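Harawira hold on, and other matters from the second half of the season 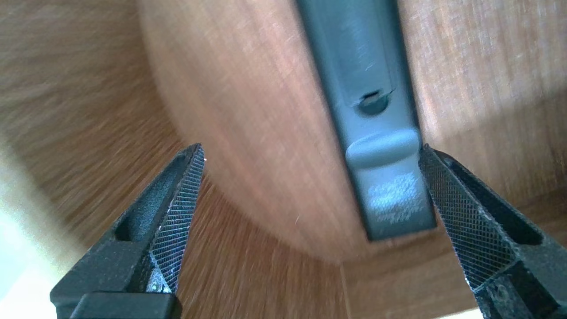

Tayla Prendergast thinks we should stop calling it a comeback. Her view, put to this newsletter by email at ten past six in the morning, is that a side six points clear with a quarter to play cannot come back from anything, and that what Harawira did against Okance was lose the lead, sulk for a bit and then find it again where they'd left it.

She has a point. The netball was very good for forty-five minutes and very odd for the rest. Harawira led from the second centre pass, mostly through Bronwyn Cosgrove, who was asked to play goal attack with a strapped thumb and shot as if the thumb belonged to someone else. Then Okance moved Elsie Gilchrist from wing defence to centre and the whole thing went sideways. Six points became two, two became nothing, and the Harawira bench fell into the sort of silence you usually get in lifts.

The final score was 41–40. The winner came from Cosgrove, off the post, with Okance's keeper already turning away to collect a rebound that never arrived.

The attendance was given as 3,382, a record for the ground and a source of some pride, though it did mean the pie queue was still moving at the start of the third quarter. Several people who had paid for a seat saw the whole of Gilchrist's best spell over the heads of other people holding sauce.

Hemi Costigan, coaching Harawira for the second year, said afterwards that he had been calm throughout. He had by then mislaid his jacket, his clipboard and most of his voice. Asked about the eight held-ball calls against his side, he said he would look at the tape. Asked again, he said he would look at the tape with the sound off.

Okance will feel hard done by and are entitled to. Gilchrist has played over 100 matches for them and this was among her best – two intercepts in the circle, no turnovers after the break, and one pass around a defender's back that drew applause from both ends. She is out of contract in August. Okance say talks are going well, a phrase they also used last year about their wing attack, who now plays for Harawira.

Elsewhere, Zesach beat Plandico in a match that will not trouble the highlights reel. Plandico have now lost four on the trot and have started describing themselves as a young side, although the same seven were an experienced side in the spring. Keegan Rakena, who runs their defence sessions, is staying on until the end of the season. The shooting is the trouble. You can defend like demons at one end, but somebody does have to put the ball in at the other.

The table, then, has Harawira top, Zesach a win behind and Okance third on goal difference. Zesach go to Okance next, with a start time of 7 p.m. – an hour later than the printed fixture list has it. Gates open at half past five. The pies, we are told, will be sold from two hatches.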